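2020/07/21

朝から雨。室温は昨日とほとんど変わらないが、湿度計の針がまた上に寄った。居間の掛時計は昨日合わせた時報に対して遅れ側。記録を始めてから遅れと湿度が同じ向きに動いている日が続いている。日数が足りないので相関とは書かない。

時計の素性を整理しておく。機械はWainwrightの八日巻き、打方つき、半秒振子。振子竿は木、錘は真鍮の皮をかぶせたもの。十一月に譲り受けたときは油が完全に固まっていて、ぜんまいを巻いても数十秒で止まった。分解して洗い、注油し直したところまでは前に書いた。以後、止まったことはない。残っているのは歩度だけである。

半秒振子の等価長は25cm弱。歩度調整ナットのねじピッチは0.5mmなので、一回転で長さが0.2%変わる。周期は長さの平方根に比例するから変化は半分の0.1%、一日86400秒に対して86秒になる。八分の一回転で11秒弱。手の感覚で再現できるのはこのあたりまでで、それ以下はナットを回すより錘の上に小さなおもりを載せるほうが確実らしい。大型の時計塔で硬貨を載せるのと同じやり方である。家庭用の短い竿でどこまで効くかは計算しただけで、まだ試していない。

測定はマイクを枠に留めてPlasoで打音を拾っている。一回の測定は100拍。以前は50拍で切り上げていたが、ガンギ車の歯の偏りが一周ぶんそろわず、始める位置で平均が揺れた。100拍にしたら揺れはかなり減った。歯数の整数倍に合わせるのが正しいので、次に分解するとき歯数をきちんと控えること。前回は写真だけ撮って数え忘れた。その写真も歯車の縁が光で飛んでいて使えない。

片振れ(左右の拍の不均等)は許容できる範囲。ただし時計の右下の柱に手を触れるだけで値が変わる。壁の固定が甘い。上の掛け金具一点で支えていて、下部は壁紙に当たっているだけなので、振子の反作用で箱がわずかに動いていると思われる。箱が動けば振幅が食われるし、周期にも影響する。下に固定ねじを二本追加するつもりだが、下地の位置を探すのが先。

昼過ぎに雨が弱くなったので買い物へ出た。ねじと、ついでに時計油の予備。Unotnessの店頭にはBovixの細油しかなく、粘度の表記が箱になかった。軸受に使うか迷って買わずに戻った。今入れてある油で問題は出ていないから急がない。ねじは真鍮色の丸皿を選んだ。頭が見える位置なので鉄の地色は避けたい。

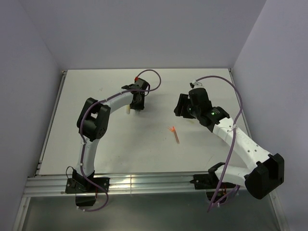

帰宅後、温度の影響を見積もった。真鍮の線膨張係数を19×10のマイナス6乗とすると、温度が10度上がったときの伸びは長さの0.019%、周期の変化はその半分、日差にして8秒ほどの遅れになる。木の竿は繊維方向の係数がずっと小さく、4×10のマイナス6乗で計算すれば同じ条件で2秒に届かない。木が竿に使われてきたのはこの性質による。

問題は湿度である。木は水分で伸びる。繊維方向の伸びは横方向に比べれば微小だが、振子の場合は0.01%でも日差4秒に相当する。目止めをした竿なら吸湿は遅くなるが、なくなるわけではない。うちの竿は元の塗装が下半分で擦れていて、木口はナットの棒金具を差し込んだ穴の周りがむき出しのままになっている。梅雨の間に遅れが増えるのは向きとしては合う。大きさが合うかどうかは、木口を塞いでから比べるしかない。

気圧もある。空気が濃いと浮力と抵抗が増えて遅れる。ただ、この日差の大きさに対しては一桁小さく、いまの段階では記録だけ取って無視する。

もうひとつ見落としていたのが円弧誤差。振子の周期は振幅が大きいほど長くなり、片側の振幅を度で表して二乗し、1.65を掛けると日差の遅れ(秒)になる。片側3度なら約15秒。これが2.5度に落ちると約10秒になり、差し引き5秒近く進む。巻いた直後と巻く前日では振幅が目で見てわかる程度に違うから、週のうちでこの分だけ歩度が動いているはずである。これまで巻く曜日も時刻も決めずにいたのは失敗だった。湿度の影響を見たいなら、少なくとも巻いてからの日数をそろえて比べる必要がある。

というわけで記録の様式を変える。欄は、時刻、室温、湿度、気圧、巻いてからの日数、片側振幅、100拍の平均、時報との差。振幅は箱の底に貼る目盛で読む。目盛は今夜プリンタで出して厚紙に貼った。読み取りは正面から片目で。視差が出るので鏡を細く切って並べたいが、適当な鏡がない。

夕方、Shahzad Khattakさんから返信。先月問い合わせた打方の件で、数取車の一か所だけ打ち数が狂うのは、爪の先が摩耗して溝の縁に乗っているからではないかとのこと。爪の先を砥石で起こす前に、まず数取車の軸の緩みを見るように、とあった。確かに軸には遊びがある。緩みが原因なら爪を削るのは取り返しのつかない加工になるので、順番としてはそちらが先。明日、前板は外さずに指で揺すって確認する。

返信には振子ばね(吊りばね)の話も少しあった。厚みのむらや折れ癖があると、錘が真っすぐ振れずに8の字を描くという。うちの錘は上から見るとわずかに楕円を描いている。ばねの下端のピンと竿のかぎの当たり具合かもしれない。替えのばねは一本あるが、厚みを測ったことがない。マイクロメータは押し入れの奥。

Consuelo Mosqueraさんに借りている本は第四章まで読んだ。脱進機の章は図が小さく、入爪と出爪の停止面の角度が読み取れない。拡大コピーを取って分度器を当てたが、線の太さだけで角度一度ぶんあり、参考にならなかった。温度補正の章のほうが得るものが多い。水銀補正の項に、竿と錘では温度の追従する速さが違うので、室温が急に変わった日は静的な計算どおりにはならないと書いてある。木の竿でも同じことが湿度について言えるはずで、表面だけが湿った状態と芯まで湿った状態では伸びが違う。雨の日の当日より、数日遅れて日差に出るかもしれない。表を作るときは湿度の欄をずらして重ねてみること。
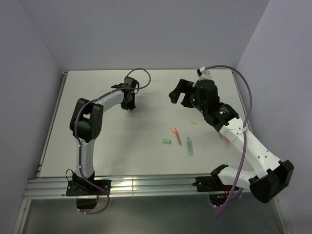
白い天板の右半分に小物、左右にアーム一本ずつ。

夜、八時台に測定を一回。テレビを消し、扇風機も止めた。最初の取り込みは冷蔵庫の音が入って閾値を超えたため破棄。30秒待ってやり直し、二回目を採用した。平均は昨夜よりわずかに長い側。振幅は新しい目盛で片側3度に少し欠ける。巻いてから四日目。

ナットには触っていない。先週は遅れを見るたびに回してしまい、どの値がどの位置のものだったか途中でわからなくなった。今後は一巻き分、つまり次に巻くまでの間は固定とし、回した日と回転量を必ず別の欄に書く。位置の目印としてナットの縁に白の塗料で点を打った。竿側の基準線は鉛筆で薄く引いてある。

木口の処理はセラックを薄く溶いて二度塗りの予定。ただし塗れば竿の重さも変わり、乾くまでの間は値が落ち着かない。湿度の高いうちに塗ると水分を閉じ込めることになるので、梅雨が明けて竿が乾いてからにする。それまでは未処理のままの値をできるだけ貯めておく。

やることの控え。壁の下地を探す。数取車の軸の遊びを見る。マイクロメータを出す。箱の扉の蝶番、下側のねじが一本空回りしているので爪楊枝と木工用接着剤で埋める。巻き鍵は台所の引き出しではなく箱の底に置く。

時報との差は就寝前にもう一度取った。昨夜からの遅れ、9秒。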